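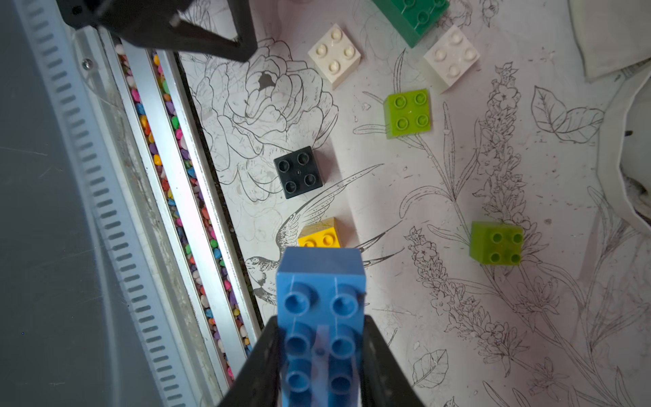 Fig. 1. Tijolo azul 2x4 preso na vertical entre os dedos, vista da câmara de pulso.

Caderno de ensaios, bancada 3. Entrada de 8/20/20
Registo de: Jacinto Cervantes
Com conhecimento a: Khadija Abou Zeid, Ehsan Kermani

Assunto: comparação dos dedos Jameo com os dedos Dustus na preensão de tijolos de encaixe, mantendo a câmara de pulso na posição definida em janeiro.

Procedeu-se à montagem dos dedos Jameo no braço e repetiu-se a sequência já aplicada aos Dustus. O controlador Tawfik manteve os mesmos parâmetros nos dois conjuntos: velocidade de fecho a 70 por cento, força limite inalterada, abertura inicial no máximo. O tempo de espera após o fecho passou para 295 ms, por indicação de Driss Shehata, dado que o valor anterior fazia iniciar a subida antes de a leitura de corrente estabilizar.

Tijolos 2x4. Com os Jameo, a preensão pelas faces laterais foi conseguida à primeira tentativa na maioria das orientações. Mantém-se a dificuldade quando o eixo longo do tijolo fica na diagonal em relação ao plano dos dedos: o fecho roda a peça e a posição final difere da pedida. Os Dustus rodavam menos a peça, mas deixavam-na escorregar na subida. Fica por decidir qual dos dois defeitos é preferível para a tarefa de encaixe. Na opinião do signatário, a rotação é corrigível pela câmara e o escorregamento não.

Tijolos 2x2. Sem diferença apreciável entre conjuntos quando a peça está isolada. Com peças encostadas, a ponta dos Jameo entra melhor no intervalo, mas exige aproximação vertical mais lenta. Mohcine Ouali propõe que se separem previamente as peças com um dos dedos. Não foi ensaiado.

Oclusão. O ponto mais desfavorável da posição atual da câmara continua a ser a perda de visibilidade com peça presa. Na fig. 1, o tijolo azul tapa parte do tijolo amarelo que fica diante da sua extremidade, e o segmentador Cadar devolveu para este um contorno incompleto, com centro deslocado na direção dos botões visíveis. As restantes peças foram bem delimitadas, incluindo o tijolo preto pousado sobre o desenho da flor, que se receava viesse a confundir-se com o traço a tinta.

Superfície. Manteve-se o tampo com os desenhos botânicos. Ehsan Kermani volta a pedir um fundo liso; Khadija Abou Zeid entende que o fundo desenhado deve permanecer, por ser mais exigente para a deteção. Regista-se a divergência. Os detritos espalhados sobre o desenho geraram alguns candidatos falsos, eliminados ao subir o limiar de área. Limpar a superfície antes da próxima série.

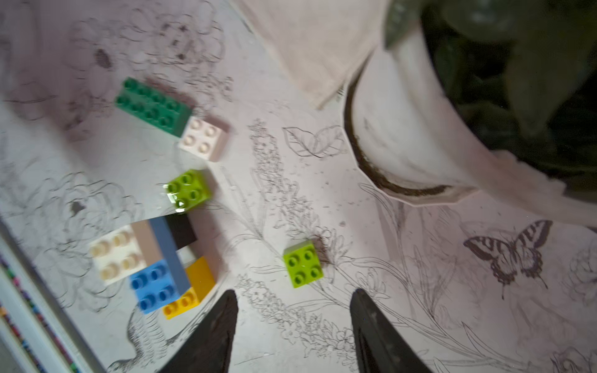

Fig. 2. Dedos abertos, sem peça; tijolo verde-lima 2x2 isolado e conjunto de tijolos à esquerda.

Posição de dedos abertos. A partir desta vista o Cadar localizou sem erro o tijolo verde-lima isolado, cujo contraste com o fundo é elevado. O conjunto amontoado à esquerda é outro caso. A imagem apresenta aí arrastamento por movimento, e a pequena peça branca por baixo da preta não foi detetada em nenhuma das passagens. O tijolo branco encostado ao verde-escuro surge muito claro, com perda de definição nos botões. Testar exposição mais curta, em conjunto com a redução da velocidade do pulso durante a captura, e anotar as duas alterações em separado.

A iluminação é desigual: forte junto ao vaso e ao centro do tampo, fraca nos cantos. Com exposição automática a imagem oscila quando o vaso entra no campo. Passou-se a exposição fixa na segunda metade do ensaio, com melhoria na repetibilidade das deteções.

Desgaste. O dedo direito apresenta marcas superficiais na face. Não se mediu a profundidade. O fornecedor recomenda inspeção aos 3000 ciclos e o contador do Tawfik foi reposto a zero por engano na última atualização, pelo que se desconhece o valor real. Driss Shehata vai tentar recuperá-lo dos registos.

Pendentes:
Repetir a série diagonal dos 2x4 com correção de rotação ativa.
Ensaiar a separação prévia proposta por M. Ouali, primeiro com duas peças.
Verificar o aperto dos parafusos do suporte da câmara.
Pedir orçamento de um segundo par de dedos Jameo (K. Abou Zeid).
Guardar os parâmetros do Tawfik na pasta comum antes de qualquer nova atualização.

Os dedos Jameo ficam montados no braço até à próxima série.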